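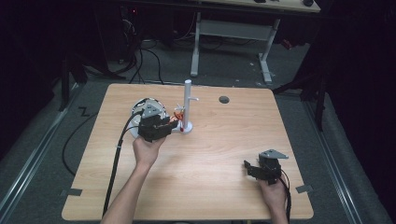 # Vodis mug stand, white

A countertop stand for mugs, cups and anything else with a handle. Round base, upright pole, pegs to hang things on. It suits a small kitchen, a staff room or the end of a desk where the kettle lives, and it keeps cups off the bench without taking up a shelf.

The Vodis comes in white only. We carried a grey one for a while through Tellen, but the colour varied from batch to batch and we stopped ordering it.

## Specifications

- Height: 300 mm
- Base diameter: 139 mm
- Peg length: 60 mm
- Pole and base: powder-coated steel
- Pegs: the same steel, screw-in
- Colour: white, satin
- Assembly: by hand, no tools
- Supplied flat in a cardboard sleeve, no plastic
- Warranty: 2 years

Measurements are taken after assembly. Height is from the bench to the top of the pole.

## What it holds

Ordinary coffee mugs hang well. The handle needs an opening wide enough to pass over the end of the peg, so most diner-style mugs and nearly all enamel camping mugs will go on. Espresso cups with a pinched handle usually won't. Check yours with a finger: if it goes through the handle with a bit of room left over, the cup will fit.

Very large soup mugs can hang on the lower pegs but will touch the base. We'd put those in the cupboard.

Nghĩa Lã in our showroom keeps measuring spoons and a tea strainer on his. Customers have also bought them for bracelets, rolls of ribbon and, in one case, dog leads. There's no rule about it, but the satin coating will mark if metal is dragged along the pegs every day.

## Assembly

1. Stand the base on a flat surface and screw the pole in clockwise until it stops.
2. Fit the lower pegs first, then the upper ones. The threads are all the same, so any peg goes in any hole.
3. Finger-tight is enough. Pliers will chip the coating.
4. Peel the backing off the rubber ring and press it onto the underside of the base.

If the pole leans, unscrew it and start again. It is nearly always cross-threaded by half a turn. If it still leans after that, send it back and we'll replace the base.

You can leave pegs off. A stand with pegs up one side only can go flat against a splashback, though it should be loaded lightly and from the bottom up.

## Loading and stability

Load opposite sides in turn. Put one mug on the left, then one on the right, and take them off the same way. With every mug on one side the stand can tip, particularly if someone bumps the bench. Keep it back from the edge if there are kids in the house.

Lift the stand by the pole with the mugs off. The pegs aren't made for carrying it.

## Care

Wipe with a damp cloth and dish soap, then dry. Don't put any part of it in the dishwasher – the coating will survive but the threads inside the base hold water and will rust. Tea drips come off with bicarb on a soft cloth. Scouring pads leave dull patches that can't be polished out.

Let mugs drain before you hang them up. A drip or two won't hurt, but a wet base left overnight can leave a ring on a timber benchtop.

## Spare parts

We stock everything separately: pegs, pole, base and rubber ring. Pegs from the older Doãn stand look the same and don't fit, as the thread is coarser. If you're not sure which one you have, turn it over. The Doãn has a cork pad underneath and the Vodis has the rubber ring.

Part orders go to Oanh Trương at the Varkthorpe counter, by phone or in person. Small parts are posted in a padded envelope and normally leave the same day if you order before lunch.

## Delivery and returns

Stands are sent from the Varkthorpe warehouse. Regional addresses take a little longer, and we can't deliver to parcel lockers at the moment. Pick-up is free from the roller door at the rear of the building. Bring your order number.

Unused stands can be returned in the original sleeve for a refund. If the coating is chipped on arrival, email us a photo of the damage and keep the packaging until you've heard back. Eilif Söderlund handles warranty claims and will tell you whether we need the whole stand or only the damaged part.

Cafés and offices wanting a carton price should ask for Nhàn Phí. Cartons aren't split, and the pegs come bagged separately from the poles.

Page updated 08/05/2025: peg length corrected, dishwasher note added.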